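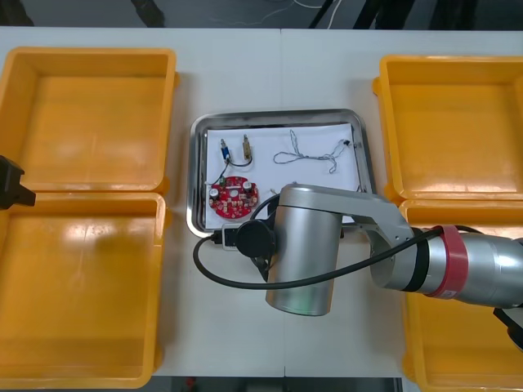 MEDIA RELEASE - Drimlow councillor to move for a public lobbying register

For immediate release
From the office of Cr Tahmineh Soltani, Dodora Ward

G'day all, Tahmineh here. I'm putting this one out under my own name because I've been banging on about it since my first month on council, and it's finally going to a vote!

At the March meeting I'll be moving that Drimlow Council set up a public register of lobbying. If someone is paid to talk a councillor or a senior officer into something, the meeting goes on a web page that any ratepayer can read: who was there, who was paying, what it was about and how long it went. The motion has been seconded by Cr Marcelino Mateos, who sits on the other side of the chamber from me on most things (parking, the pool, the other pool) and has been a really good sport about my many, many drafts.

I'll explain how we got here. Last year council spent months on the planning rules for the old Dodora rail yards. Plenty of locals wrote in, plenty turned up, and a fair few of them sat through four hours of plastic chairs to get their three minutes at the microphone. Every one of those submissions is on the council website with a name next to it. What isn't on the website is any record of the private meetings held over the same stretch by consultants working for people who own land there.

So I went back through my own diary, and I found 17 of those meetings and calls. That's me alone, a ward councillor with one vote. I didn't do anything wrong by taking them and neither did the people who asked for them, but when a resident stopped me at the Sunday market and asked who I'd been talking to, I had to say I'd need to go home and look it up. I felt pretty ordinary about that.

I published my diary the following week. You'll see Queiroz Advisory in there a good few times, and I want to be fair to them. I rang them before I put it up, they had no objection, and their director, Saeed Safavi, has given me this for the release:

"We'd be happy to be on a register. Our clients have a perfectly good right to put their case, and we'd like it known that we put it openly. My one request is that the same form applies to everybody who is paid to do this, including the bigger associations."

Fair enough, Saeed. It will.

What the motion says

The full wording is in the agenda, item 4, and it's only two pages, so please do have a read. The short version goes like this.

Anybody who is paid to lobby on a council decision signs up before their first meeting. Signing up is free. They list their clients, and they update the list within 14 days if it changes.

Councillors and senior officers log each meeting, phone call or site visit with a registered lobbyist, and the log goes online at the end of every month. A quick hello at the footy doesn't count. A quick hello at the footy that turns into twenty minutes on building heights does, sorry.

Residents speaking for themselves are left out completely. So are unpaid community groups. If you want to ring me about the bins, ring me about the bins, and your name won't go anywhere.

Lobbyists also have to say whether they or their clients have donated to the campaign of the person they're meeting. Campaign donations are already declared separately, in a different document and months later, and I'd like people to be able to see the two side by side without needing a spare weekend.

What it costs

I asked the council's governance manager, Behrouz Talebi, to price it before I took it anywhere near the chamber. The records team already uses a system called Jevus for gifts and benefits, and it can take a second form. The set-up comes to $1,089, and the monthly upload will be done by existing staff. I had a much bigger number in my head, so I was rapt.

Who's behind it

Bijan Khosravi and the Open Drimlow group ran a petition over the summer, mostly from a card table outside the library, and handed council 3,478 signatures. I carried the boxes up the stairs myself and my shoulders remembered it for days.

"People who signed had all sorts of views on the rail yards," Bijan says. "Some wanted towers and some wanted a park. They agreed that they'd like to know who was in the room. I had one bloke argue with me for half an hour about the height limits and then sign on his way out."

I've had a few emails from colleagues who are nervous, and I do get it. One worry is that small business owners will be scared off talking to us. I've changed the draft for that: an owner speaking about their own shop doesn't have to register, even if they bring their accountant along. Another is that it'll turn into a stick to beat people with at election time. Maybe it will now and then - but I'd still take that over the rumours we had last year, which were flying round about all of us and which none of us could answer with anything on paper.
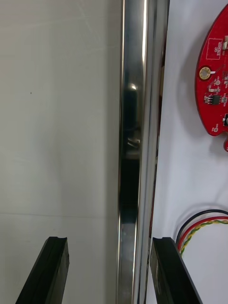 Will the register cover meetings that have already happened?

It starts on the day it's adopted and doesn't reach back. Councillors can publish their older diaries if they choose to, and Cr Mateos and I have both done so.

Coming along

The meeting starts at 6.30 pm in the council chamber, and public question time is first up. You'll need to put your name down with the front desk by noon that day if you want to speak. It's also streamed on the council website, and the recording stays up afterwards.

If the motion passes, the first log will be published at the end of the following month. If it goes down, I'll keep putting my own diary online as I do now, and I'll bring the motion back as soon as standing orders let me.

Media contact: Cr Tahmineh Soltani, through the Drimlow Council switchboard. I'm free for interviews most mornings before 9 am, and Bijan Khosravi is happy to talk about the petition as well. Copies of the draft form are available from Behrouz Talebi in the governance office.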